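Irnthorpe Holiday Food Program
Progress report to the Tendau Fund
January 11, 2020
Prepared by Kristine Abella, program coordinator

What the grant paid for

The Tendau Fund gave us $2650 toward the cost of holiday groceries for families in Irnthorpe and the streets east of the rail line. The application said we would buy discount supermarket food in bulk, pack it into boxes and hand the boxes out before the schools closed. We also promised a short price guide for families who shop for themselves. Both parts were completed.

Buying

We started comparing prices in October. Three stores were within driving distance, and we checked the same list of items at each one every other week: stuffing mix, canned yams, gravy, frozen rolls, pie shells, cranberry sauce, butter, potatoes and a whole chicken or small ham. The Pudonard store had the lowest total every time except once, when its butter went up and the other two were running a sale.

We placed most of the order with Pudonard. The manager let us order by the case at the shelf price but could not go lower, as discounts are set at the regional office. Frozen rolls sold out early and we took a store-brand biscuit mix in their place. A few families told us they liked the mix better — it keeps, and freezer space is short in the smaller apartments.

Ham was the one item that went over budget. We had priced it in October and it had risen by the time we bought. We made up the difference by dropping the boxed chocolates, which were listed as optional in the application.

Boxes and pickup

We packed 37 boxes over two evenings at the Sebastian Street hall. The application gave a target of 30, so we finished ahead of it. Each box fed a household of up to five for one holiday meal, with breakfast items for the next morning. Larger households got a second bag of potatoes and an extra can of yams.

Pickup ran from four in the afternoon until seven. Six boxes were not collected and we drove those out the same night. Next year we would like to offer delivery from the start, mainly for people who work evening shifts.

Some families asked for smaller cuts of meat that would cook faster. We will offer a choice between ham and chicken pieces on the sign-up form next time.

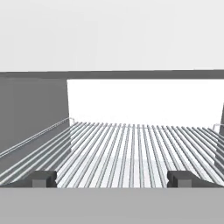
Price guide

The guide is a single folded sheet. It lists the cheapest store for each item on our list and shows a full dinner priced at budget level, with a second column for people who want to add dessert and a bottle of sparkling juice. It also has a section on store-brand items that came out well in our own tasting: the gravy, the cranberry sauce and the mince pies. The store-brand stuffing did not do well and we left it out.

We printed 971 copies. They went to the library, the two elementary schools, the clinic and the laundromat on Sebastian Street. The library ran out first and took more from the clinic's stack.

Money

All of the grant has been spent. Food took most of it, followed by printing, then boxes and tape. Gas for the store trips was paid from our general account. Receipts are in the envelope with this report, except for one from the hardware store, which I have asked them to reissue — it was for packing tape and I will mail it as soon as it comes.

Still to do

The follow-up survey goes out with the next newsletter. I will send you the answers when they are in, along with a proposed shopping list and budget for the coming season. We would like to place the ham order earlier this time and need to know by the end of summer whether the fund will be open to a second application.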